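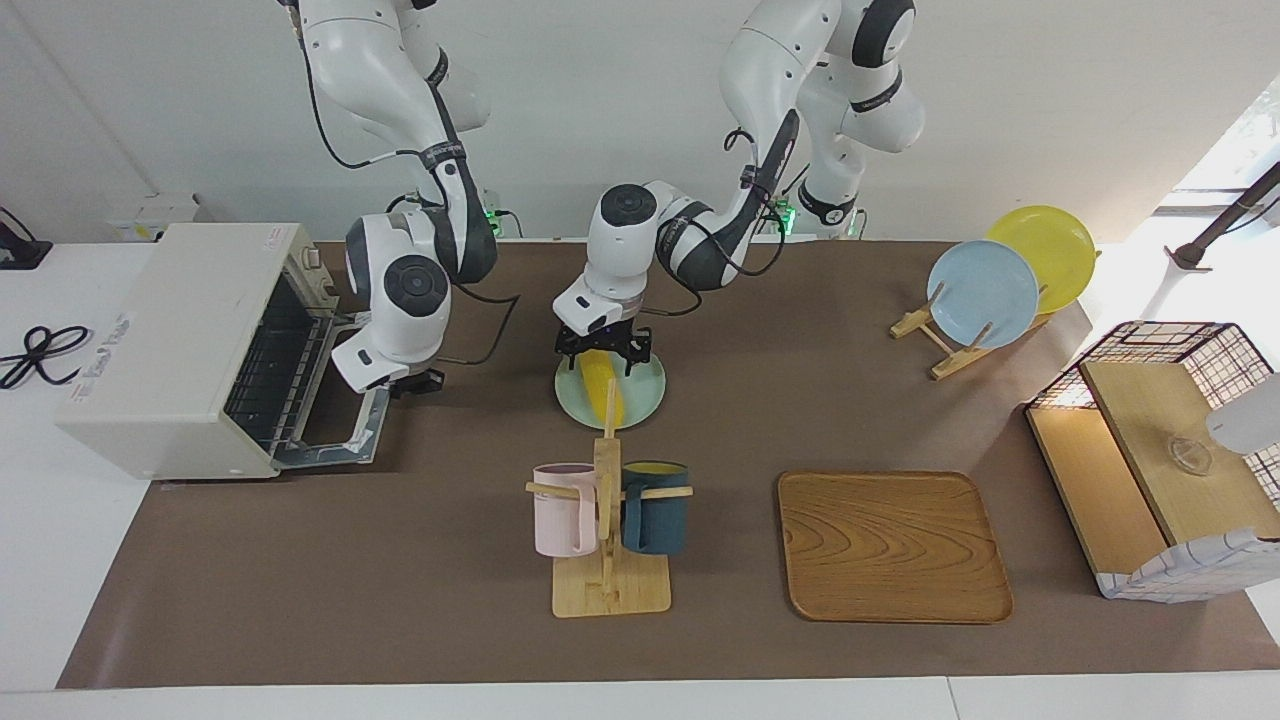
jeanie_lamont
Disagree with the opening post. R&D as a share of revenue tells you very little about Fikeck until you know what they book under it. Last year's report moved customer support engineers into that line. Take them out and the share has been flat since the listing.

EDuggan
The support engineers were in the notes the year before as well, page 131 if you have the PDF. The heading changed and the people didn't. I make it a small rise either way.

merbridge50
I sold my Fikeck in August and put half into Drekex. Smaller company, no debt, 11 per cent of sales going on research. Dividend is poor.

jeanie_lamont
Eamon, I looked at page 131. It gives the headcount and no cost. You can't get from one to the other without guessing the salaries.

EDuggan
Fair enough, it's a guess. I used the average wage for the whole group, probably a bit low for engineers.

tallis
Does anyone hold Carrillo? My broker charges a flat fee on overseas shares so I'd want to buy at least 200 to make it worthwhile.

merbridge50
I hold 50 Carrillo. Check the withholding tax form before you buy. Mine took up to a month to go through and the first dividend was taxed at the full rate.

tallis
Thanks. Can you claim it back?

merbridge50
In theory. I haven't bothered for that amount.

jeanie_lamont
Back on Drekex, who are the customers? I read the results twice and they only say "two large accounts". If one of those leaves, the research budget goes with it. I'd want that answered before putting half of anything in.

EDuggan
One of them renewed, it was in the half-year statement. I'll find the paragraph on Sunday and post it. No idea about the other.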